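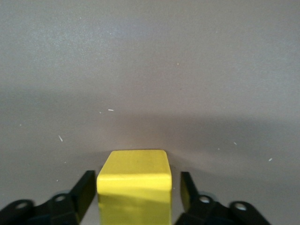
1 min read

Cirkatbridge Block Table: The Yellow One

Hello again from the block table! We've been sorting our big mixed box of building blocks (327 pieces at the last tally, and I was sure it would be more), and I wanted to start the gallery with a color that cheers me up every single time.

Bright lemon yellow, standing on end on plain gray. Look at those gently rounded corners — and the few little smudges on top, which I'm very fond of. I love how the color shifts to a kind of olive mustard where the shadow crosses the front.

Yellow goes in the Stasten tray, next to the oranges. The tall ones make terrific gateposts, and two of them with a flat piece across the top will hold up to 15 small cubes if you go slowly and keep your elbows off the table!

Reds and blues are next, probably in January. The greens are still in the Echeverría box under the stairs, along with the arches, and I can't wait to get those out. If you have a favorite color for towers, leave it in the comments.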